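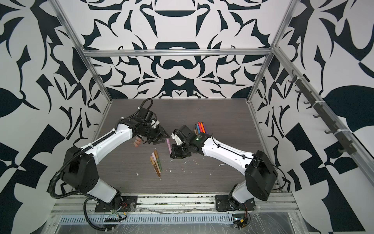

Bundles and Piles: Collecting Two-Arm Examples for a Learning System
Tirta Goh
Project report, Kvam teaching lab

When I signed up for this project I thought the hard part would be the learning, and I pictured myself spending long evenings with training curves. Most of my evenings went to collecting examples instead, and I have come to think that was the more interesting half (my advisor may disagree!). This report covers the collecting, with a short section on how I sorted what we got.

The task

We call the task Adis. Two arms share one tabletop, and the material is ordinary drawing things, all long and thin and very happy to roll. The arms have to gather them from loose piles into bundles and put the bundles down again. I liked it because it sounds like something a child could do before breakfast, and yet a bundle is an awkward thing to hold. Grip it gently and the inner pieces slide, grip it hard and the outer ones squirt out sideways.

How an example is made

Each example starts from a fresh scatter, which I made by dropping a handful from wherever my hand happened to be. I tried laying the pieces out neatly at first and gave it up, as all my starting positions came out looking like each other. Then both arms are guided through the task by a person, and the joint positions are saved together with the camera views. We recorded 239 examples by Jun 26, 2021, and I kept 87 of them for the first training set.
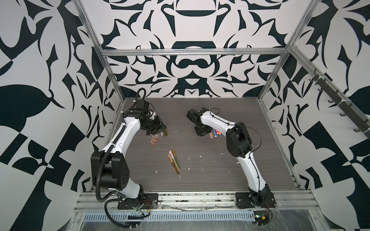 Fig. 2. Left gripper holding a small bundle of pastel colors, with further sticks on the tabletop.

Sorting

I went through every recording twice, with a lot of tea. I threw out the ones where the operator paused for a long think, since the system would happily learn to pause too. Dropped pieces were a harder question. In the end I kept the drops that were followed by a proper second try and marked them with their own label, so that we can train with and without them and compare.

What I would do differently

I would write the labeling rules before recording anything, and I would have 4 operators take turns instead of doing so much of it myself, because my own habits are all over this data. The next round is planned for July, and I hope to reach 100 kept examples before we train again.

Related projects
Famard: sorting small parts by touch
Hultside: a shared format for arm recordings
Kvam teaching lab: past student reports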